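Cleaning and Checking an Old Desktop Computer at Home

Workshop tips - Small repairs

Many people have an old desktop tower under the desk which makes more noise every year. Before you pay for a new one, give it one quiet afternoon on the workbench. I have done this for the neighbours in Katcombe for five years now, and most of the time the problem is only dust, or one cable which sits badly. You don't need special knowledge. You need patience, a good lamp and a clean place for the screws.

What to prepare

A Phillips screwdriver of medium size, and a smaller one for the little screws of the drives.
A soft paintbrush, new or very clean. I use one of 2 centimetres.
A can of compressed air.
Cotton buds and isopropyl alcohol, 70 per cent or stronger.
A muffin tray for the screws. Egg cartons also work, but they tip over easily.
Paper and a pencil.
A dust mask, if the computer lived with a cat or a smoker.

Before you open

Save your files first to another disk. Cleaning is not dangerous for the files, but a disk of ten years can stop working on any day it likes, and then you will blame the brush.

Shut down the computer in the normal way, pull out the power cord and then press the power button for a few seconds. This uses up the electricity which is still inside. Take off all the other cords at the back. If you are not sure you will remember where they go, put a little masking tape on each one and write on it. My own mistake, many times, was the monitor cord: on some computers there are two places where it fits, and only one gives a picture.

Do not work on carpet. Touch a metal part of the case before you touch anything inside, and do it again each time you come back from the kitchen with your coffee. Leave the coffee in the kitchen.

Opening the case

Lay the tower on its side so the removable panel looks up. Put the screws in the tray in the order they came out, the first one at the left. Some cases have no screws, only a latch or a handle at the back. If the panel doesn't move, do not use force - look again for a screw or a small lock. I once fought with a panel in May for half an hour and it was locked with a key, which was in the drawer with the batteries.

When the panel is off, stop and look. Draw a simple sketch of where the thick cables go, or take a picture with your phone. Ten minutes here can save you the whole evening.

Removing the dust

Open the window, or carry the computer to the balcony if the day is dry. Start at the top and go down, in the same manner as you dust a room. Hold the blades of every fan with one finger when you use the air, so they don't spin too fast. Give short blows, and keep the can upright. If you turn it upside down, very cold liquid comes out, and this is not good for the parts or for your fingers.

For the corners, the brush is better than the air. Brush lightly between the metal fins of the heatsinks, where the dust becomes like felt. A household vacuum cleaner I would use only for the floor afterwards, never inside the case.

Do not open the power supply. This is the metal box where the power cord enters, and it can keep a dangerous charge a long time after you unplug it. Blow the dust out through its openings and be satisfied with that.

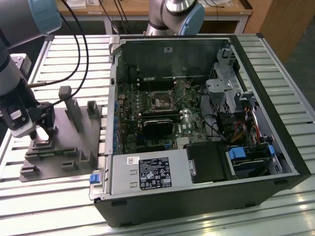 By Duván Quispe
Sunday, October 16, 2022
Filed under: Workshop, Electronics

Finding your way inside

In a tower like this one, with DELL printed on the motherboard, the parts are easy to tell from each other after you know a few shapes. The big green board is the motherboard. The black slots in a row are for the memory. The silver unit with the black label, along the bottom of the case, is the power supply I asked you not to open. The red, yellow, orange and black wires bring power, and these are the ones you should follow with your finger to see that every plug is pushed in well.

Look also for coloured plastic. The hard drive sits in a carrier with two blue clips, and there is a blue latch at the end of the power supply. Many makers use one bright colour for the things your hand is allowed to press or pull, so look for the colour before you look for the screwdriver. Press gently. Old plastic becomes brittle, and a broken clip is difficult to replace.

Checking the memory and the plugs

If your computer sometimes beeps and does not start, take the memory out and put it back. Open the small lever at the end of the slot, lift the memory straight up, and hold it only by the edges. Clean the gold contacts with a cotton bud and a little alcohol, wait until it is dry, and push it back until the lever closes with a click. You will need more strength than you expect, but it must go in straight.

The bench

A bench with slats is pleasant for this work, but small screws love the gaps. Put an old towel or a tray under your hands when you remove the tiny ones. Choose cotton and not wool.

Closing

Count the screws in your tray against your sketch. Check that no cable touches a fan. Put the panel back, connect only the power, monitor and keyboard, and start the computer one time before you push it under the desk again. If it stays silent, unplug it, open it once more and press on the memory and the power plugs. In most cases it is one of these.

Clean again after one year, or after six months if you have pets. I write the date with pencil on masking tape and stick it inside the panel.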